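Incidencia 432: el pan de masa madre sale denso y con la corteza pálida
Foro de soporte de Hevbridge, sección Hornos y fermentación
Estado: resuelta
Equipo: horno de sobremesa Prerketti, cámara de fermentación Mestmont
Abierta en octubre

Descripción del problema

¡Hola a todos! Llevo meses disfrutando como una cría con la masa madre y de repente las hogazas me salen aplastadas, con la miga apretada y una corteza de color galleta. La receta es la de siempre: harina de fuerza, 310 gramos de agua, sal y el fermento bien activo. El horno marca 230 grados y la cámara 26. No he cambiado de harina ni de molde.

Voy apuntando las pruebas por orden, por si le sirven a alguien con el mismo equipo.

Prueba 1. El fermento

Lo refresqué dos veces seguidas con harina de centeno y dobló el volumen sin problema. Olía de maravilla, a yogur y manzana. Horneé con él y el pan volvió a salir bajo. Fermento descartado.

Prueba 2. La temperatura de la cámara

Metí un termómetro de sonda en un vaso de agua, dentro de la Mestmont, y lo dejé toda la noche. ¡Primera sorpresa! La pantalla decía 26 y la sonda 21. Con cinco grados menos, mi masa iba a medio gas y yo la metía al horno cuando tocaba según el reloj.

Entré en el menú de calibración (mantener pulsado el botón de tiempo 6 segundos, hasta que parpadea) y corregí el desfase. A la mañana siguiente, pantalla y sonda coincidían.

Prueba 3. El volumen de la masa

Para dejar de fiarme del reloj, ahora guardo un trocito de masa en un recipiente cilíndrico y miro cuánto sube. Recomendadísimo. La mesa de trabajo la tengo organizada con una bandeja blanca larga y así no acabo con harina hasta en las orejas.
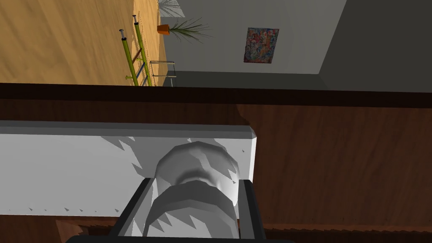
Prueba 4. El horno

Con la cámara corregida, la miga mejoró muchísimo: alveolos abiertos y una greña preciosa. La corteza seguía pálida. Puse el termómetro de horno en la rejilla central, precalenté hasta el pitido y leí 195 grados. El Prerketti avisa cuando el aire llega a temperatura, pero la piedra necesita bastante más rato. Esperé otra media hora después del pitido y ya marcaba 228.

Prueba 5. El vapor

Aquí metí la pata yo sola. Dejaba la bandeja con agua durante toda la cocción. Ahora la retiro a los veinte minutos, abro un segundo la puerta para que salga el vapor y termino en seco. ¡Qué color, madre mía! Y cómo cruje al enfriarse.

Respuesta del soporte

Gracias por un registro tan completo. El desfase de la cámara aparece a veces tras un corte de luz y se corrige como usted indica. Le aconsejamos repetir la comprobación con sonda al cambiar de estación. En el horno no vemos avería: el pitido se refiere solo al aire. Puede activar el precalentado largo en Ajustes, opción 79.

Última actualización

Activada la opción 79 y funciona de lujo, ya no tengo que estar pendiente del termómetro. Llevo cuatro hogazas seguidas con buena altura y la corteza tostada. La última, con nueces y un puñado de pasas, duró una tarde en casa.

Me queda por probar la harina Sitompul integral, que absorbe más agua. Si alguien la usa con esta cámara, que me diga qué hidratación le va bien y abro un hilo aparte. Por mi parte, se puede cerrar la incidencia.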